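홈 | 지난 호 | 작업 노트 | 투고 안내 | 문의
최종 업데이트: 5월
공유 13 · 댓글 5

3. 책상 위의 오리들: 작은 물건을 '담아 두는' 일에 대하여

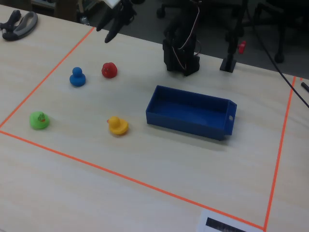
그림 1. 주황색 테이프로 구획한 탁자 위의 고무 오리 네 개(파랑, 빨강, 초록, 노랑)와 빈 파란색 플라스틱 트레이.

3.1 왜 하필 오리인가

앞 절에서 정리 행동 연구의 흐름을 좀 딱딱하게 훑었으니, 이 절에서는 제가 제일 좋아하는 재료 이야기를 마음껏 해 보려고 합니다. 고무 오리요! 처음 연구 계획서를 쓸 때만 해도 재료 목록에는 단추, 클립, 지우개 같은 얌전한 물건들만 있었습니다. 그런데 예비 조사에서 사람들에게 "책상 위에 있는데 딱히 쓸모는 없고, 그렇다고 버리지도 못하는 물건"을 적어 달라고 했더니 답변이 368건 모였고, 그 안에 오리가 생각보다 자주 등장하더라고요. (모니터 밑에 한 줄로 세워 둔다는 분도 있었고, 욕실에서 쓰던 걸 어쩌다 회사까지 데려왔다는 분도 있었습니다.)

단추나 클립은 흩어져 있으면 그냥 '어질러진 것'으로 읽힙니다. 오리는 좀 다릅니다. 얼굴이 있으니까요. 그림 1의 초록 오리만 해도 작은 주황색 부리와 까만 눈이 인쇄되어 있어서, 탁자에 놓아두면 자꾸 눈이 갑니다. 면담에서도 "어질러졌다"보다는 "나와 있다"라는 표현이 훨씬 자연스럽게 나왔습니다. 같은 넓이에 같은 개수를 펼쳐 놓아도 부르는 말이 달라진다는 것, 저는 이 차이가 이번 연구에서 제일 재미있는 대목이라고 생각합니다.

3.2 네 가지 색, 한 개의 트레이

배치의 기본형은 단순합니다. 나뭇결이 보이는 밝은 탁자에 테이프로 네모난 구역을 잡고, 그 안에 오리 네 개와 트레이 하나를 둡니다. 그림 1에서 노란 오리는 구역 가운데쯤에 있고 트레이는 그 오른쪽에 비스듬히 놓여 있는데, 이 '비스듬히'가 꽤 중요합니다. 트레이를 탁자 모서리와 나란히 반듯하게 두면 그것만으로도 벌써 정리가 시작된 것처럼 보인다는 의견이 예비 면담에서 여러 번 나왔거든요. 그래서 본 조사에서는 트레이를 일부러 틀어 놓은 배치를 기본으로 삼았습니다.

색 문제도 그냥 넘어갈 수 없습니다. 트레이가 파란색이고 오리 중에도 파란색이 하나 있다 보니, "파란 오리는 원래 저기 살던 애 같다"는 말이 심심찮게 나왔습니다. 저는 이걸 '같은 색 끌림'이라고 적어 두었다가 논문에 쓰기엔 너무 귀여운가 싶어서 한참 망설였는데, 더 나은 말을 못 찾아서 그대로 씁니다. 파란 오리가 트레이에서 제일 가까운 것도 아닌데 먼저 담겠다고 한 분들이 있었으니, 거리만으로 순서를 설명하기는 어렵습니다. 트레이를 다른 색으로 바꾼 비교는 5절에서 다룹니다.

오리들의 표면도 똑같지는 않습니다. 파란 오리는 무광이고 빨간 오리는 반들반들합니다. 처음에는 색만 다르고 나머지가 전부 같은 오리를 구하려고 했는데, Fasside 문구 코너와 Marsden 벼룩시장을 토요일 내내 돌아다니고 나서 마음을 바꿨습니다. 진짜 책상 위의 물건들은 애초에 짝이 잘 안 맞으니까요. 얼굴이 조금씩 다른 것도 그냥 두었습니다. 실험 재료로는 깔끔하지 못하다는 지적을 받을 수 있고, 저도 그 지적에 절반쯤은 동의합니다.

3.3 테이프 선이 하는 일

주황색 테이프는 원래 배치를 다시 맞출 때 기준으로 쓰려고 붙인 것입니다. 그런데 면담을 해 보니 테이프가 말을 바꿔 놓고 있었습니다. 선이 없는 탁자에서는 "탁자를 치운다"고 하던 분들이, 선이 있는 탁자에서는 "안을 치운다"고 하더라고요. 선 하나 둘렀을 뿐인데 탁자에 안과 밖이 생긴 겁니다! 이러면 오리를 꼭 트레이에 담지 않고 선 밖으로 옮겨 놓기만 해도 정리가 끝난 것으로 치는 분이 생깁니다. 저는 이 대답을 듣고 질문지를 한 번 갈아엎었습니다.

수정한 질문지(내부 이름은 Zivico입니다)에서는 "어디까지 옮기면 끝났다고 느끼십니까"를 맨 앞에 두었습니다. 답은 크게 갈렸습니다. 트레이에 다 들어가야 한다는 쪽이 있고, 한쪽에 모여 있기만 하면 된다는 쪽이 있고, 네 개를 나란히 세워야 속이 시원하다는 쪽도 있었습니다. 마지막 쪽 분들은 트레이가 비어 있어도 별로 신경을 쓰지 않았습니다. 심지어 트레이도 치워야 할 물건 가운데 하나로 보는 분까지 있었는데, 저는 솔직히 그 생각을 한 번도 못 해 봤습니다.

3.4 트레이라는 물건

트레이 이야기를 조금만 더 하겠습니다. 이번에 고른 것은 얕고 위가 트인 네모난 상자로, 벽이 곧고 한쪽 끝에 작은 구멍이 뚫린 손잡이 탭이 나와 있습니다. 뚜껑 있는 통도 후보였는데 일찌감치 뺐습니다. 뚜껑이 있으면 '넣는다'가 '보관한다'로 바뀌고, 그러면 오리들을 당분간 안 보겠다는 뜻이 섞여 들어옵니다. 얕은 트레이는 담아 놓아도 오리 머리가 보일 것 같다는 기대가 있어서인지, 담는 일을 훨씬 가볍게 이야기하는 편이었습니다.

손잡이 탭도 은근히 영향을 줍니다. 탭을 본 분들 중에는 담은 다음에 트레이째 어디로 옮길 것인지까지 먼저 말씀해 주신 분들이 있었습니다. 서랍 속, 창가, 책장 맨 위 칸 같은 곳들이었습니다. 구멍에 고리를 걸어 벽에 매달겠다는 답도 하나 있었는데, 그러면 오리들이 다 쏟아질 텐데 싶으면서도 일단 '이동형'으로 분류했습니다.

이렇게 모은 문장은 약 1,000개이고, 전부 Stumidix 말뭉치 양식에 맞추어 동사 중심으로 표시했습니다. '담다', '넣다', '모으다', '치우다', '세우다'가 주된 항목이며, '재우다'처럼 오리한테만 나온 동사는 따로 묶었습니다. (네, 오리를 재운다고 하신 분이 있습니다. 단추를 재운다는 분은 없었고요.) 한 문장에 동사가 둘 이상 나오면 처음 나온 것을 기준으로 삼되, "모아서 담는다"처럼 순서가 분명한 경우에는 둘 다 살렸습니다. 표시 기준의 세부 사항과 애매했던 문장들은 다음 절에 이어서 적습니다.

이전 절 | 목차 | 다음 절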